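Support record: wrist camera segmentation, glass dish with garment
Product: Plumiditz perception module
Site: Warbridge laboratory, cell 2
Reported by: Esperanza Arrieta
Assigned to: Ashwin Rao
Priority: Normal
Status: Open – configuration change in place, software correction pending

Summary of the fault

The segmentation stage returns one region covering both the glass dish and a large part of the tabletop. The grasp planner then treats the table under the dish as part of a graspable object and rejects every approach to the garment lying next to it. No fault code is raised. The operator sees only the message "no valid approach", which is also shown when the arm is out of reach, and the two conditions cannot be told apart from the console.

The fault was first recorded in June, after the site moved from the Batholm release to the current one. The configuration file was carried over without changes.

Steps taken by the site before contacting support

The perception service was restarted and the camera calibration was repeated. Residual error after calibration was within the permitted limit. The lens was cleaned. The fault remained in all three cases. The site then ran the standard test set of 400 stored wrist images against the current release. The merged region was returned in 19 of them, and every one of the 19 contained clear glass.

First response from support

The log files have been examined. The depth stage gives no reliable reading through the flat bottom of the dish, and the module fills the gap from neighbouring values. The filled values lie on the plane of the table. The colour stage would normally separate the two surfaces, but the wood grain can be seen through the glass and continues past the rim with only a slight change of tint. The boundary score at the rim therefore falls below the threshold of 14 and the regions are joined.

The garment itself is not the cause. Blue knitted fabric on light wood gives a strong boundary in both stages, and the mask for the shirt was complete in the logs supplied. The approach is lost at a later point, when the planner checks finger clearance against the merged region.

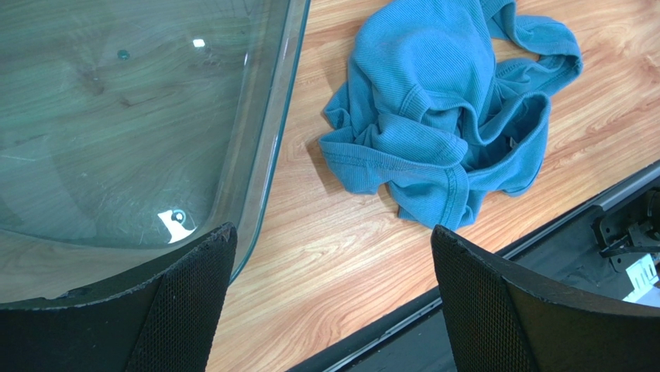

Esperanza Arrieta replied that the explanation agreed with what the site had seen, but asked why the Batholm release had handled the same arrangement correctly with the same threshold. She also asked whether lowering the value would cause the wood knots to be reported as separate objects, as had happened on another cell.

Second response from support

The two releases do not use the threshold in the same way. Batholm applied it before smoothing; the current release applies it afterwards, and scores at thin or transparent edges are lower as a result. This change was left out of the release notes. An entry has been added.

The concern about the knots is a reasonable one. Support tested lower values against the stored images. At 11 the rim was kept as a boundary in all the affected images and no knots were reported. Below 11, false regions began to appear along the darker grain. Bright reflections on the glass were still returned as small separate regions, but these fall under the minimum object size and are discarded before planning.

Instructions to the site

Set edge_threshold to 11 in the cell configuration.
Set depth_fill to "none". Missing depth will then be passed to the planner as unknown.
Restart the perception service. A restart of the arm controller is not required.
Repeat the stored image test and attach the report to this record.

Please note that with depth_fill disabled the planner keeps a wider margin from unknown areas. Garments that touch or overlap glass may still be refused.

Site update

Changes applied. The stored image test was completed with no merged regions and the report is attached. Approaches to the garment are now being accepted, although planning takes longer than before. The site asks that the record remain open until the console message has been divided into two.

Internal note, Ashwin Rao

Message change passed to the Guerreiro tooling group together with the smoothing order. Please do not copy the value of 11 to cells with a plain table surface until it has been tested there. Next review at 10.00, following the group's build.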